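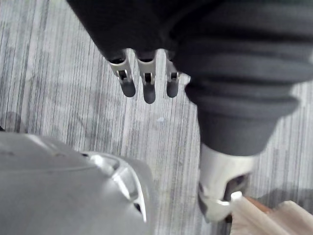
Panya Thepsuriya

Packing paper and wrapping cloth: your questions

Can I use the same paper two times?
Yes, if it is clean and dry. Crumpled paper is even good for filling the corners of a box. Please do not use it again when it has torn into small pieces or when it smells of food.

How do I make crumpled paper flat again?
Open it slowly with both hands on a clean floor or a table. Press from the middle to the sides and leave a heavy book on top for one night. The folds will stay a little. For wrapping cups this makes no problem.

Is cloth better than paper?
For furniture legs and picture frames I prefer cloth. For plates I prefer paper, one sheet for each plate. Old bed sheets and towels are fine, but wash them before.

How much paper is in one Panyasiri pack?
The small pack has 871 grams and the large pack has 1,630 grams. For a kitchen with 16 plates and the usual glasses, the small pack was enough for me, and I wrap quite thick.

May I leave paper on the floor while I am packing?
It is better to keep it in one corner. Paper slides under the foot, mostly on smooth floors. I lost one good bowl in this way in September.

Does printed newspaper leave marks?
Sometimes, on white plates and light cloth. Put one plain sheet first and the newspaper outside.

Where can I bring what is left over?
Our desk takes clean paper and cloth on Thursday until 6 p.m. Please fold the cloth and tie the paper with string. We cannot accept paper with tape on it. If you have more than two boxes, write first to Rocío Ibarra, so she can keep some space.

Search help pages Enter keyword Go

Related questions
Which box for books?
Wrapping lamps and lampshades
How to label boxes for the kitchen
Returning empty boxes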